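Subject: Re: [Trorden-stores] Zip bags for small parts, what size and how to store
Date: August 2024

On the Trorden stores list, a member at the Eltmont site wrote:

> We are down to the last of the plain grip-seal bags and Wirnix
> want an order of 372 or more before they will post. Before I
> commit: are people still using the printed zip-top ones for
> fixings, or has everyone gone over to boxes? Ours come out of
> the drawer so creased that I can't read a label through them.
> Also, does the coloured seal strip matter to anyone?

Still using them at this end. Boxes are better for anything heavy, but they waste shelf depth on short runs of washers and clips, and we have 534 lines to fit into one bay.

On creasing: clear film folds easily and then throws back the light, so a paper label inside the bag is hard to read from most angles. We put the label on the outside, on the flat part just under the zip, and write the part number only. Anything longer goes in the stock book.

On the strip: a red one is worth having. With the bags lying in a heap it is the quickest way to find the open end, and you can run a thumb along it to check that it is shut. The dotted print lower down is of no use to us, but it does little harm if the label is kept clear of it.

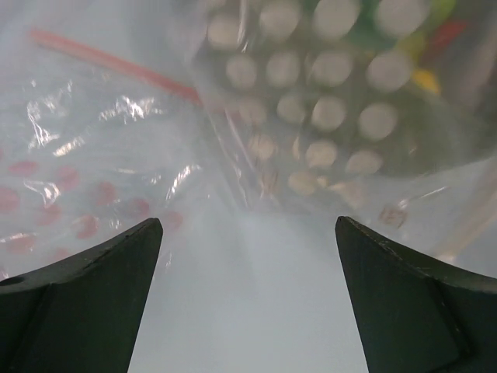 Clear zip-top bag, red seal strip, red dots on the lower part.

For storage we stand the bags upright in a shallow tray, zip uppermost, 60 to a tray. Press the air out before closing or they will not stand. Empty ones are kept flat under a board - a week of that takes out the worst of the folds, though not all of them.

Two cautions. Do not staple through the film, as the hole spreads. And throw a bag out once the zip has to be pressed twice to hold; we lost 6 sets of Londoño clips in January through keeping old ones going.

If the Wirnix minimum is a problem we could take half of it. Let me know off list which size you settle on, and whether the price includes carriage.

--
Stores, main building
Trorden-stores mailing list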